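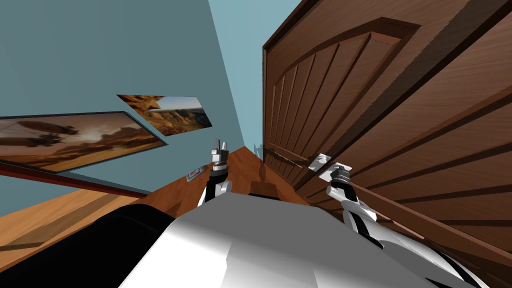
Simulated two-armed robot, one gripper up against the door.

List: home-automation-talk
Date: 5/23/18
Subject: Re: Re: chores by October?

> I've attached a still from the simulator so people can see the
> sort of thing we mean. Once a robot can get itself through a
> door in simulation, the rest of the house follows fairly
> quickly. Vumcombe already have theirs fetching laundry on
> paper, and Bora say they'll have a home trial running by
> October. I think the doubters on this list will be eating
> their words before the year is out.

On paper is where I'd expect laundry to be fetched, yes.

I've had a good look at the still. It's a nice door. I have eleven years of hanging doors behind me and I would like to meet one that behaves as well as a rendered one must. Does the simulated door swell in wet weather? Does it have a closer on it, or a draught strip that drags? My own back door needs a lift and a shove with the hip, and visitors can't manage it until they've been shown.

You don't say what the robot did next, either. A gripper up against the wood is a start, but I can lean on a door too. What I'd want to know is how many tries it had and how many times it got through. Tang's write-up at least gave numbers: 891 attempts, 229 of them good. That is almost a quarter if you round it kindly, and those were doors with lever handles in a room laid out for the job. I wouldn't keep a cleaner on those terms.

Then there's "the rest of the house follows". Follows how? Opening a door is what you do on the way to a chore. Behind it is the bathroom, with hair in the plughole and a wet towel over the radiator. Nothing in your message touches on that.

On the shop floor I'm a bit less gloomy. We had a Zarska arm on the packing bench for two years and it was fine so long as the boxes turned up square and facing the same way. When they didn't, one of us walked over and sorted them out. Homes are all boxes facing the wrong way.

If Bora do run a trial in October, could someone ask them for these before the video goes round:

- all the runs, including the bad ones
- whether anyone was steering it
- how long it took, at normal speed
- who tidied up before it started

I'll read whatever comes back and say so here if I was wrong. Until then the hoover stays where it is.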